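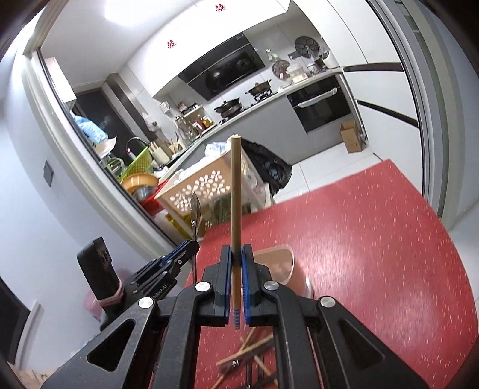
Figure 1. Bamboo stick and loose brown wooden sticks at a red speckled tabletop.

Materials and Making, Unit 5
Bamboo as a working material
Course notes, A. Antunes

Reading before class: Dimitriou, chapter 2. Bring a pencil, a ruler and the sample bag you were given in Unit 4.

What bamboo is

Bamboo is a grass. It is sold beside timber and used for many of the same jobs, so people group it with wood, but it grows in a different way and this affects how you cut, join and dry it. A tree gets thicker every year. A bamboo stem, called a culm, comes out of the ground at nearly its full width and stays that width for life. It reaches its full height in one growing season. After that it only hardens.

Most culms are hollow. The wall is thickest near the ground and gets thinner toward the top. At intervals there is a solid partition, the node, which shows on the outside as a ring. The stretch between two nodes is the internode. When you choose a piece for a project, look at the nodes first. Long internodes give you clean strips for weaving and splitting. Short ones give you a stiffer pole.

Structure of the wall

Cut a culm across and look at the end with a hand lens. You will see dark dots in a paler background. The dots are bundles of fibers and tubes running along the length of the stem. The paler part is soft tissue that stores starch. The dots are small and crowded near the outer skin, and larger and farther apart toward the inside.

Three things follow from this that you will need in the workshop.

The outer part of the wall is the strongest. If you plane away the skin to get a flat face, you are removing the best material.

All the fibers run the same way. Bamboo has no rays crossing the grain as wood does, so it splits easily and straight. This helps when you are making strips. It is a problem when you drive a nail near the end of a pole. Drill first.

The starch attracts beetles. Untreated bamboo kept indoors can still be eaten from the inside, and the first sign is usually a fine powder on the floor.

Age and harvest

Culms are usually left to grow for several years before cutting. A young culm is full of water and shrinks badly as it dries. An old one becomes brittle and may already have fungus in it. Growers at Figueiredo mark each new culm with paint in its first year – a different color each season – so the cutters can tell the ages apart later. Without marks, age has to be judged from the skin. Young culms are bright and often have a white bloom. Older ones are duller and may carry lichen.

Cutting is done just above a low node. If the cut is made in the middle of an internode, the stump holds rainwater and the rot can travel down into the roots.

Drying and treatment

Poles are stacked off the ground, under cover, with air moving between them. Direct sun dries the outside too fast and the poles crack. In the Bruvov trial we dried 82 poles under a tin roof, open on all sides, and 55 came through with no cracks longer than a hand's width. Most of the cracked ones were on the top layer, closest to the roof.

The common treatment is a bath of borax and boric acid in water. The nodes have to be pierced first so that the liquid gets inside. Smoke and heat are older methods and are still used, mainly for color and for straightening.

Split and turned products

Small round goods such as skewers start out as split strips. The strips are pulled through a steel plate with sharpened holes, each hole a little smaller than the last, until they are round. They are then dried, polished by tumbling and cut to length. Rounds made this way can have fuzzy ends if the plate is dull. Pointed ends are ground afterward.

Terms to know

Culm: the stem.
Node: the solid partition and its outer ring.
Internode: the length between nodes.
Rhizome: the underground stem that sends up new culms.
Clumping and running: the two growth habits. Running types spread by long rhizomes and need a barrier.

For next time

Take one strip from your sample bag and split it in half by hand, starting from the thin end. Do the same with a second strip starting from the thick end. Write half a page on the difference. Hand it in at the Drenora room before the Unit 6 session.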